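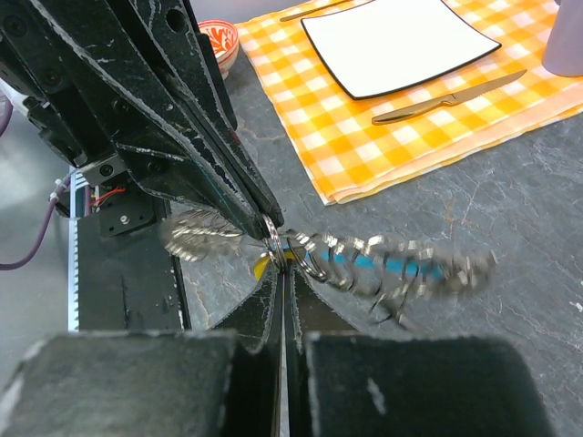
Ticket: Erfolgsquote beim Greifen von Schlüsselringen nicht reproduzierbar
Projekt: Talpur / Manipulation
Gemeldet von: Gintarė Koppel
Zugewiesen an: Sławomir Śliwiński
Priorität: mittel
Status: in Arbeit

Problem
Im Entwurf steht, die Strategie mit zusätzlichem Nachgreifen (Zweig "Mekatard") sei dem einfachen Zugriff beim Schlüsselbund klar überlegen. Grundlage sind 191 Versuche. Ich habe gestern 40 davon erneut ausgewertet und komme auf einen deutlich kleineren Abstand. Entweder zählt das Skript etwas anderes als ich, oder das Ergebnis hängt an der Definition von "gegriffen".

Erwartet: gleiche Einstufung bei Skript und Handauswertung.
Beobachtet: Abweichungen fast nur beim Schlüsselbund, bei Messer und Becher keine.

Kommentar, Śliwiński, 9:20
Das Skript wertet einen Griff als erfolgreich, wenn die Finger nicht ganz schließen und der Motorstrom über der Schwelle bleibt. Bei starren Objekten reicht das. Beim Bund klemmt oft nur ein einzelner Ring zwischen den Fingerspitzen, der Rest der Kette hängt oder liegt noch auf der Platte. Für das Skript ist das dasselbe wie ein sauberer Griff.

Kommentar, Koppel, 9:45
Dann messen wir die Fingeröffnung und nennen es Greiferfolg. Mich stört weniger das Skript als der Satz im Abstract. Wer hat die Schwelle festgelegt, und an welchen Objekten?

Kommentar, Halonen, 10:10
Ich, an den starren. Der Schlüsselbund kam erst im Februar dazu, die Schwelle wurde nicht angepasst. Vorschlag: Bild der Handgelenkkamera zum Zeitpunkt des Schließens mitspeichern und von Hand einstufen (Ring / Bund / daneben).

Kommentar, Koppel, 10:30
Einverstanden, aber mit Vorbehalt. Im Anhang oben ist der geklemmte Ring halbwegs scharf, die übrige Kette verwischt. Aus so einem Einzelbild lese ich nicht ab, ob der Bund eine Sekunde später noch hängt. Bitte zusätzlich ein Bild nach dem Anheben. Und die Einstufung durch jemanden, der nicht weiß, welcher Zweig gelaufen ist.

Geprüft
1. Kalibrierung der Handgelenkkamera: unverändert, keine Abweichung.
2. Schwelle um eine Stufe erhöht: weniger Treffer in beiden Zweigen, Abstand schrumpft weiter.
3. Fingerspitzen gereinigt, Verschleiß notiert. Kein messbarer Effekt, allerdings nur ein kurzer Lauf.
4. Protokolle nach Startlage des Bunds sortiert: "Mekatard" hatte öfter die günstige, gestreckte Lage. Das allein könnte schon einen Teil des Vorsprungs erklären – wie viel, lässt sich mit diesen Daten nicht sagen.

Kommentar, Śliwiński, 14:05
Zu Punkt 4: Die Lagen wurden von Hand gelegt, nicht ausgelost. Ich kann bis Mittwoch einen Plan mit festen Startlagen bauen, rund 1.000 Versuche pro Zweig.

Kommentar, Koppel, 14:20
Bitte erst die Definition, dann die Versuche. 2.000 Läufe mit dem falschen Kriterium helfen uns nicht. Bis dahin nehme ich die Aussage zum Schlüsselbund aus dem Entwurf, die Werte für starre Objekte bleiben vorerst stehen.

Offen
– Kriterium schriftlich festhalten (Halonen)
– Zweites Bild nach dem Anheben einbauen (Śliwiński)
– Verblindete Einstufung, angefragt bei Algirdas Mägi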